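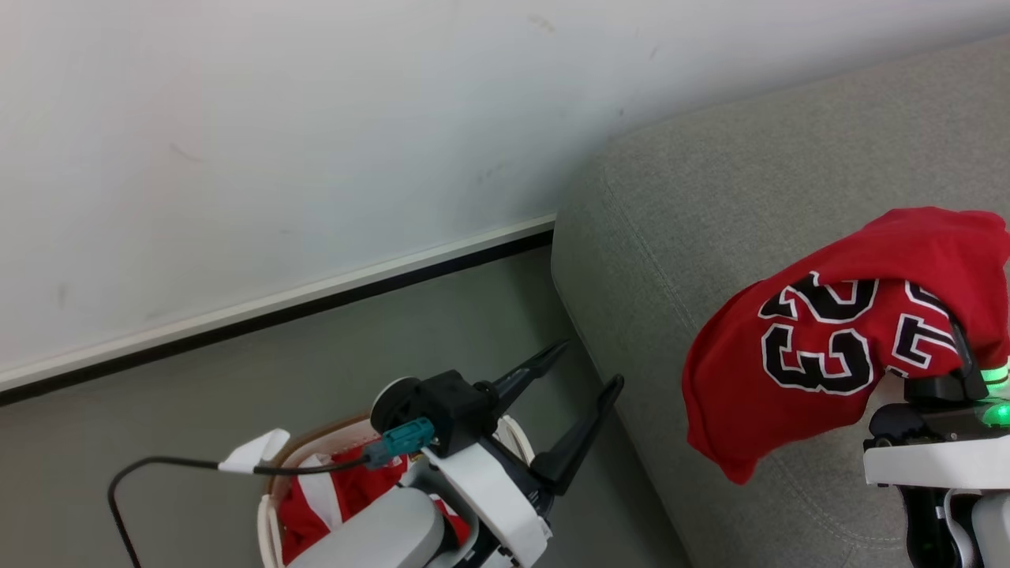
Search this site
Enter keyword
Go

About Brallow Laundry School

Brallow is a small trade school that teaches laundry, pressing and basic garment repair. We are in the back half of the old Bogale mill building, up the ramp from the parking lot. Most of our students go on to work in hotels, hospitals, dry cleaners and uniform shops. A few come just to learn how to look after their own clothes, and they are welcome too.

How we started

The school was opened by Chae-won Yang after she sold her dry cleaning shop on the other side of town. She had trained every person who ever worked for her, and several of them went on to run shops of their own. When other owners began sending new hires over to her for a week at a time, she started charging for it. The first classes were held in the shop after closing, with the students standing up because there was no room for chairs.

She took over the space at Bogale when the shop was sold. It is 3,930 square feet, with floor drains already in place, and the landlord let us run our own steam line. The lease came with a freight elevator that we use for machines and not much else.

What we teach

The main course is called Wash and Finish. It runs 15 weeks, four mornings a week, and covers sorting, water temperature, detergents, stain work, drying, pressing and folding. Students work on real loads from the first day. We take in table linen from restaurants, work shirts, and team uniforms from the local leagues, which are good practice for anyone who needs to learn what heat does to printed numbers and knit polyester.

Stain work takes up more of the course than people expect. We teach students to find out what the fiber is before they put anything on it, to test on an inside seam, and to work from the back of the fabric when they can. Protein stains such as blood and egg get cold water. Grease gets detergent first. Rust needs its own product and gloves. If a student can't tell what a stain is, the right thing to do is write that on the ticket and ask the customer.

Pressing is taught on hand irons before anyone goes near the utility press. We start with pillowcases, then aprons, then shirts. A shirt is done in the same order each time: collar, yoke, cuffs, sleeves, body. Some students pick it up in a couple of days and some need most of a month. Both kinds have turned out to be good pressers.

The repair course is shorter, 10 evenings, and meets in the front room. It covers buttons, hems, zippers, patches and small holes in knits. You don't need to have taken Wash and Finish first. Bring your own thimble if you use one. Everything else is supplied.

We do not teach tailoring, leather or wedding gown preservation. We get asked about all three and can give you the names of people who do them.

Class size and equipment

We keep classes small so that each student has a board and an iron of their own. The wash room has four washer-extractors, three gas dryers and one flatwork ironer that came out of a motel. There are also two ordinary home machines. Plenty of students will end up doing household laundry for a living, and a home washer doesn't behave like a big one.

Our irons and boards are serviced by Venumlow, who also come in each May to go over the boiler. The school is closed for that week.

Jobs after the course

We don't promise anyone a job. We keep a list of employers who have hired our students before, and we call them when a class is close to finishing. Plenell Linen Service has taken students from every class since the second one, mostly for its finishing floor, and lets each class come through for a morning to see the tunnel washer running. A student who wants to open a shop can sit down with Chae-won and go through rent, utilities, insurance and pricing. She will tell you what she thinks.

Fees

Wash and Finish costs $3,000, which can be paid in three parts. That includes your apron, a spotting kit to keep and the course book. The fee for the repair course is listed on the schedule page. If you leave in the first two weeks we return what you paid, less the kit if you have opened it.

Several students each year are paid for by their employers. We can bill a company directly if they send us a letter on their own paper.

Visiting

You can come and look around on any class morning. Please call first so that someone can meet you at the door, as the wash room is loud and we don't always hear the bell. Wear closed shoes. Parking is free on the mill side of the lot, and the spaces by the loading dock need to be left open for linen trucks.

Our next open house is on Sunday, July 27, 2025. The machines will be running and the repair teachers will be in the front room if you have a zipper you'd like looked at.

Get class dates by email. Enter your address and press Sign Up. You can unsubscribe at any time.

This site uses cookies to remember your settings. Accept / Decline

Recent items
Fall schedule for Wash and Finish
Reading a care label
Why towels go stiff
Notes from the Plenell visit
Used flatwork ironer wanted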